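Suche
Suchbegriff eingeben
Suchen

Drucken | Per E-Mail versenden

Werkstattbuch, Objekt Tenden
13. Oktober 2014

Schlüssel heute früh übernommen, Zählerstände im Keller abgelesen und in die Mappe geheftet. Haus ist leer bis auf die Einbauküche und zwei Regale im Heizraum, die laut Verkäuferseite bleiben sollen. Steht so nicht im Protokoll. Elif Naz nachfragen, bevor wir sie rauswerfen.

Feuchte im Keller an der Nordwand gemessen, wieder mit dem alten Gerät, damit die Werte zum Sommer passen. Unten am Sockel immer noch deutlich höher als auf Brusthöhe. Kein Ausblühen dazugekommen, Putz klingt aber auf einem Stück neben dem Fenster hohl. Habe die Stelle mit Bleistift umrandet. Bitte nicht überstreichen. Vilgot wollte letzte Woche schon mit der Grundierung anfangen, das bleibt bis zur nächsten Messung liegen. Für die Besichtigungen wird der Keller besenrein gezeigt und fertig. Wer fragt, bekommt die Messwerte.

Flur und Wohnzimmer: Raufaser im Flur runter, im Wohnzimmer bleibt sie. Unter der Flurtapete kam noch eine Lage Leimfarbe zum Vorschein, die kreidet. Probefläche mit dem Tiefgrund von Wisilard gemacht, rechts neben der Garderobe, A4-groß. Klebebandtest morgen. Wenn das Band weiß zurückkommt, waschen wir alles ab, das kostet uns einen halben Tag extra und muss mit in die Aufstellung.

Wandfarbe. Wir haben hin und her probiert, ob das gebrochene Weiß von Tedora im Nordzimmer zu grau wird. Vormittags sah es grau aus, am Nachmittag ging es. Elif Naz ist für reines Weiß, weil es auf den Exposéfotos besser kommt. Ich bin für das gebrochene, die Türzargen sind cremefarben und sehen neben reinem Weiß alt aus. Zargen lackieren wäre die dritte Möglichkeit, dann sind wir aber über dem Rahmen. Entscheidung vertagt, beide Muster hängen noch.

Maße noch mal genommen. Im alten Grundriss steht das Schlafzimmer mit 379 cm Tiefe, gemessen zwischen den Sockelleisten. Von Wand zu Wand ist es etwas mehr, im Exposé soll aber das kleinere Maß stehen, sonst haben wir wieder die Diskussion wie bei Backlund mit dem Kleiderschrank. Für die Wohnfläche rechnet Elif Naz ohnehin neu, der Abstellraum unter der Treppe war bisher voll drin und das geht bei der Höhe nicht.

Fenster: Bad und Küche gängig, Wohnzimmer links schleift unten. Bänder nachgestellt, eine halbe Umdrehung, jetzt schließt er. Dichtung ist trotzdem hart und gehört getauscht. 52 laufende Meter Dichtprofil fürs ganze Haus, habe ich so bei der Bestellung eingetragen. Die Griffe bleiben, nur der im Kinderzimmer ist ausgeschlagen.

Küche: Arbeitsplatte an der Spüle aufgequollen, kurzes Stück. Ausschneiden lohnt nicht. Entweder neue Platte oder im Exposé ehrlich „Küche gebraucht, wird ohne Berechnung übernommen“. Ich wäre für das Zweite. Silikonfuge habe ich neu gezogen, 24 Stunden kein Wasser, Zettel klebt am Hahn. Der Siphon tropft nicht, war nur Schwitzwasser.

Terrasse und Garten. Platten liegen ordentlich, zwei kippeln am Übergang zum Rasen. Die nehme ich hoch, wenn der Splitt da ist. Hecke zur Straße ist zu breit für den Gehweg, das muss vor der ersten Besichtigung runter, auf 30 cm hinter die Grundstücksgrenze. Vilgot bringt die Schere mit.
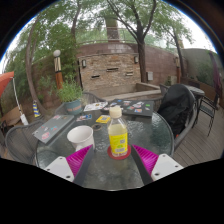 Regenrinne an der Gartenseite hat Laub, läuft aber ab. Fallrohr unten ist aus der Schelle gerutscht, provisorisch mit Draht gefasst. Richtige Schelle steht auf der Liste. Am Carport fehlt eine Stütze im Lot, schief um gut einen Finger. Habe Vilgot gebeten, sich das Fundament anzusehen, bevor jemand daran zieht. Ich vermute, dass beim Setzen einfach nicht genau gearbeitet wurde, die anderen stehen alle gerade.

Kosten bisher: Material im Plan, Container über Plan. Der Container steht seit über 20 Tagen und wird nach Tagen berechnet. Abholen lassen, sobald die Flurtapete drin ist. Falls die Regale doch wegmüssen, fahre ich sie selbst zum Wertstoffhof.

Zur Anzeige: Text von Elif Naz gelesen. „Lichtdurchflutet“ bitte streichen, gilt höchstens für die Südseite. „Ruhige Lage“ kann bleiben, die Buslinie hört man nur im Vorgarten. Energieausweis liegt vor, die Kennwerte müssen in die Anzeige. Erste Besichtigungen frühestens im November, vorher sind weder Flur noch Hecke vorzeigbar. Einzeltermine, keine Sammelbesichtigung, das Treppenhaus ist zu eng und die frischen Wände wären gleich wieder angestoßen.

Offen:
Klebebandtest Flur (ich)
Regale Heizraum klären (Elif Naz Erdem)
Stütze Carport, Hecke (Vilgot Söderlund)
Farbton Nordzimmer, beide Muster noch mal bei Lampenlicht ansehen
Schelle Fallrohr, Griff Kinderzimmer, Dichtprofil
Zweiter Satz Schlüssel fehlt, Verkäuferseite sucht noch

Nachtrag abends: Der Nebeneingang lässt sich nur mit Ziehen abschließen. Schließblech versetzen, Feile reicht vermutlich.

Seite drucken
Seite per E-Mail senden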